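# Kitting drive boards with the arm: a guide for incoming club members

Last revised June 6, 2020

You joined the robotics club to build something with legs, and we have handed you a tray of circuit boards. Welcome. The kitting task is how every new team learns the arms, and it is also the task we enter at the Rainer meet in December, so you may as well get good at it now.

The job sounds like nothing. Parts sit in the yellow trays: boards, small motors, cables. The arm picks them up and lays out a set in the steel tray, on the paper liner. A person with two hands and a mild hangover could do it in a minute. The arm needs longer and complains more.

## Before you power anything

1. Put your bag on the floor, and your drink in another room.
2. Check that every board is sitting flat on its own patch of tray. Boards that overlap get picked as a pair, or as one and a half.
3. Lay the motors down with their leads clear of the casing.
4. Open Gridum (our control software, started by a member who has since graduated and stopped answering email) and load the profile called `kitting_slow`. There is also a profile called `kitting_fast`. You will be told when you may use it, and it will be later than you think.

## Picking up a board

Boards go first. They take up the most room in the kit, and everything else gets placed relative to them.

Drive the arm over the tray with the jog keys until the board shows in the wrist view, then come down in small steps. Stop well above the tallest part on the board. Tall parts are always the ones you forget, and a capacitor makes a very distinct noise when it meets a fingertip. 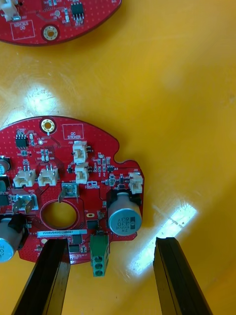

Pick a grip line before you close the fingers. You want two bits of bare edge roughly opposite each other, with no connector between them and nothing hanging over the side. Rotate the wrist until the fingers line up with those edges. If you can't find a good pair, turn the board by hand, reset the run in the log, and try again. Turning the board by hand without resetting the run is called cheating, and we can see it in the log.

Then:

- Lower until the fingertips are just off the tray floor.
- Close at force setting 22. The scale goes up to 1000, and the default in a fresh profile is 56, a number we kept until it cost us a connector.
- Lift a little, wait, and look for a slip. A board that is going to slide usually does it early.
- Carry it to the steel tray and lower it onto the paper. Open the fingers fully before you rise.

That last step matters more than it looks. Half-open fingers will catch an edge on the way up and take the board along for the ride.

## Adding the motors

Grip motors by the metal casing, across the short way. Never by the leads. The leads look like a handy little handle, and they are a handy little handle, once.

Place each motor near the board with its leads pointing toward the edge of the steel tray. Keep the elbow high on the way over. The camera cable swings out wider than you expect, and it will sweep a finished kit off the liner with real enthusiasm if you come in low.

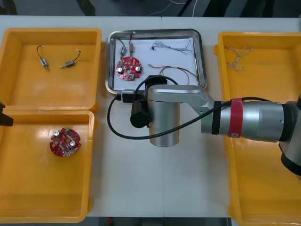 *Steel tray partway through a kit, with the arm at mid-table.*

If you are running both arms, agree on who owns the middle. Gridum has a zone lock for this, under Settings. It works only if both operators turn it on, and the software won't mention it when one of them hasn't.

## Cables, or why we start early

Cables are the hard part. A board stays the shape you left it. A cable has opinions.

Look for a place where the strands are held together, such as a sleeve or a label band, and grip there. A loop in mid-air is a bad target: the fingers close, the loop rolls away, and you get to watch the arm carry nothing across the table with great care. Connectors are all right if they are lying flat, but go gently.

Once you have hold of it, lift straight up until the whole cable hangs free of the tray wall, then move sideways. Come down slowly over the liner and let the tail land first. If part of it ends up draped over the rim, the Dusum scoring sheet takes off a point. We think that is harsh and have written to say so.

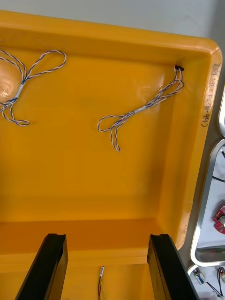
**What if two cables get tangled in the same tray?**

Stop the run, separate them by hand, and log it as a reset. Pulling them apart with the arm has worked for us on occasion, but it eats the clock and sometimes flips the connectors underneath.

## Saving your run

Press Save before you press Home. Homing first clears the buffer, for reasons lost to history. Name the file with your team and the run number, so `prindar_1057` and never `final_final_good`. Prindar is the practice team, and it's you until you pick something better.

When you finish, park both arms, put the parts back in the trays they came from, and change the liner if there is solder flux on it. Force settings go back to 22, even if you liked yours.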